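Startseite | Wohnen | Alltag | Meinung | Archiv

Meinung · Ordnung & Aufräumen

Der leere Tisch ist überschätzt, die Schublade nicht

Von Orsolya Lengyel

Im September bin ich umgezogen, von Wundlow nach Flakach, und seitdem denke ich mehr über Schubladen nach, als mir lieb ist. In der alten Wohnung hatte ich 20 davon. In der neuen sind es 6. Alles, was vorher hinter einer Front verschwand, musste irgendwohin, und zuerst landete es auf dem Tisch.

Die übliche Empfehlung lautet in so einem Fall: weggeben. Ich habe die Ratgeber gelesen, auch den dicken von Turkier, und sie sagen alle dasselbe. Freie Flächen beruhigen. Wer wenig besitzt, muss wenig aufräumen. Das stimmt vermutlich, hilft mir aber nicht, wenn ich eine Rolle Paketband, die Ersatzschlüssel und eine angebrochene Packung Teelichter in der Hand halte. Diese Dinge will ich behalten. Ich will sie nur nicht sehen.

Dafür ist die Schublade da, und ich finde, sie wird schlecht behandelt. In neuen Möbeln kommt sie kaum noch vor, jedenfalls nicht in denen, die ich mir ansehen konnte. Es gibt offene Fächer, in die man Körbe stellen soll. Ein Korb ist eine Schublade ohne Führung. Man zieht ihn heraus, hält ihn mit einer Hand fest, sucht mit der anderen, und am Ende steht er auf dem Boden. Nach einer Woche steht er dort immer noch.

Wo es Schubladen gibt, fehlt oft der Griff. Man drückt auf die Front und sie springt auf. Ich hatte so ein Möbel zwei Jahre im Flur, von Ó Riain, nicht billig. Wer mit der Hüfte dagegenkam, öffnete es. Wer es öffnen wollte, drückte an der falschen Stelle und musste noch einmal drücken. Ein gebogener Metallgriff ist dagegen schnell erklärt. Man sieht, wo man anfassen muss, und bekommt die Finger dahinter, auch mit Handschuhen oder mit einer Einkaufstasche am Arm.

Meine Mutter hatte in der Küche eine Schublade, die bei uns die dumme hieß. Darin lagen Gummiringe, Kerzenstummel, ein Maßband, Knöpfe und einzelne Bauklötze, die jemand beim Fegen gefunden hatte. Ordentlich war sie nie. Aber der Küchentisch war abends frei, weil es diesen einen Ort gab, an den alles durfte, was keinen eigenen hatte.
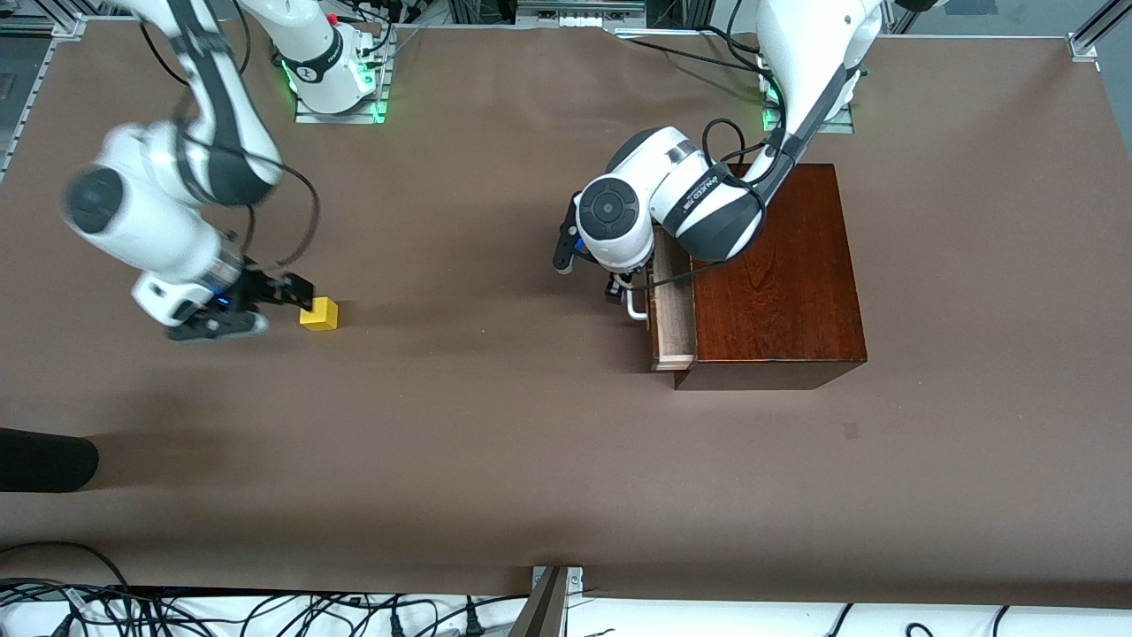 Kleiner gelber Würfel auf der dunkelbraunen Tischplatte, rechts der rotbraune Holzschrank mit gebogenem Metallgriff.

An einem einzelnen Klotz lässt sich der Streit ganz gut führen. Auf einer großen, sonst weitgehend freien Fläche fällt er sofort auf, viel mehr als auf einem vollen Schreibtisch. Je leerer der Tisch, desto strenger wird man mit dem, was noch darauf liegt. Ich kenne Leute, die deswegen abends noch einmal aufstehen. Mir ist ein Tisch lieber, auf dem etwas liegen darf — und daneben ein Möbel, in das es am Sonntag hineinkommt.

Ich habe mir inzwischen eine gebrauchte Kommode gekauft. Zwei Schubladen klemmen bei feuchtem Wetter, die Griffe habe ich nachgezogen. Das Paketband liegt oben links. Die Teelichter liegen auch dort, obwohl sie eigentlich in die Küche gehören.

Kommentare

holzwurm_k: Gegen klemmende Schubladen hilft Kerzenwachs auf den Laufleisten. Dann haben die Teelichter auch eine Aufgabe.

Marit: Bei Körben bin ich anderer Meinung. Für Kinderspielzeug sind sie besser, weil die Kleinen sich nichts einklemmen.

R. aus Flakach: Unsere dumme Schublade hieß »Ablage Süd«. Seit dem Umbau gibt es sie nicht mehr, und jetzt liegt alles auf der Fensterbank.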